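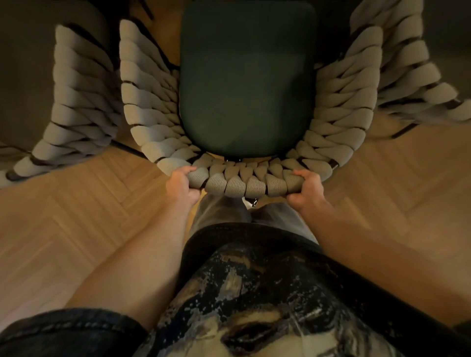
Humidity and joint movement in the Kirora building

Readers in the Kirora building have been writing in since the heating was rebalanced, mostly to report gaps opening between floor blocks, doors that no longer latch and drawers that have started to stick. Most of these reports have one cause. Timber takes up moisture from the air and gives it off again, and it changes size across the grain as it does so. Along the grain the change is small enough to ignore.

The loggers on levels two and three recorded a relative humidity of 47 per cent in July. With the heating on, the same loggers settle close to 30 per cent by mid-afternoon and recover slightly overnight. A block floor laid in summer will shrink under those conditions. Gaps the thickness of a bank card are within the expected range and should not be filled. Filler put in during the dry months is squeezed out or crushes the block edges when the floor swells again, and the repair then costs more than the original fault.

Please report the following, as they are not seasonal:

Blocks that rock or click underfoot.
Edges that stand proud of the block beside them.
Dark staining along a joint, especially near a radiator valve or an outside door.
A hollow sound over an area larger than a dinner plate.

The first and last usually mean that the adhesive has let go. Drurkden, who laid the level three floor, will lift and re-bed loose blocks in batches and prefer to have the whole list before they come out. Give the room number and the distance from the nearest two walls. "By the window" was used for four different places last year.

Cleaning. A well-wrung mop is the limit. Steam cleaners are not to be used on any timber floor in the building, including the stair landings. The lacquer is Hämäläinen satin throughout, apart from the two meeting rooms on level one, which were oiled and need a separate soap. The soap is kept in the level one cupboard and is marked.

Humidifiers. Nonent have quoted for two plant-mounted units to hold the floors above 40 per cent through the heating season. The quote allows for around 3000 hours of running between services. Portable units brought in from home are a poor substitute. They wet the air and the floor within a metre or so, leave the rest of the room as it was, and set up the uneven movement that we are trying to avoid.

Furniture. Felt pads are held at reception in packs of 400. Replace any pad that has gone hard or picked up grit, and lift chairs clear of the floor when moving them.

Floor reports go to Farah Saragih by noon on Friday. Sticking doors and drawers should go through the ordinary maintenance form.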